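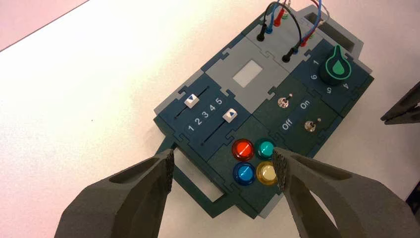

Viment Panel Settings

README and data card, version 32

Summary

Viment Panel Settings is a collection of written instructions and recorded settings for a tabletop board of everyday controls. The board brings together push buttons, sliders, toggle switches, a rotary dial and patch cables on interlocking panels. The collection is intended for the study of how people word instructions about controls, and how others interpret them.

Contents

instructions.csv - 1000 short written instructions, one per row
settings.csv - 1000 recorded settings, matched to the instructions by item_id
terms.txt - the agreed names for each control, with accepted variants
CHANGES.txt - version history

Fields

item_id: unique identifier shared by both tables
writer_id: code assigned to the person who wrote the instruction
text: the instruction as written, with spelling left uncorrected
control: button, slider, switch, dial or cable
value: the setting recorded when the instruction was carried out
note: free text, often blank

Naming of controls

The push buttons are named by color: blue, red, cream and green. Writers also used "orange" for the red button and "yellow" for the cream one. Both are listed as variants in terms.txt.

Slider values refer to the numbers 1 to 5 printed between the two tracks. The sliders are distinguished by the blue triangles on their white knobs, which point in opposite directions. "Left" and "right" were dropped in an early version, as they depend on how the board is turned.

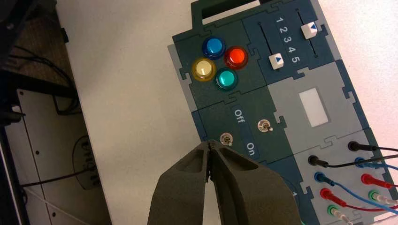 Department of Instruction and Usability, Kereama Institute, Nastmont

Switch values follow the words Off and On on the label strip. A lever that had not been fully moved is entered as "unclear", and the row is kept.

Dial values are entered as the nearest printed number. Cable entries give the color of the cable and the socket in use. The blank window is not a control and has no entries of its own, although several writers refer to it as "the screen" when giving directions to a neighboring panel.

Collection

Instructions were written by 30 adults at the Nastmont and Plundton sites. Each writer worked alone and was given the list of controls but no model sentences. A second person then carried out the instruction and entered the result. Geert Timmermans prepared the entry forms. Diễm Đàm and Bijan Babaei checked the two tables against each other.

Known limitations

All instructions are in English. Color names are over-represented among button items. Cable items are fewer than the others and tend to be longer. Eye-level and seated reading of the dial were not recorded separately - values falling between two numbers should be treated with care.

Use and contact

The collection may be used for teaching and research with acknowledgment of the department. Corrections should quote the item_id and be addressed to Morena Valentini. Requests for the original handwritten sheets are handled by Shahzad Cheema at the Plundton site. The next revision is planned for February.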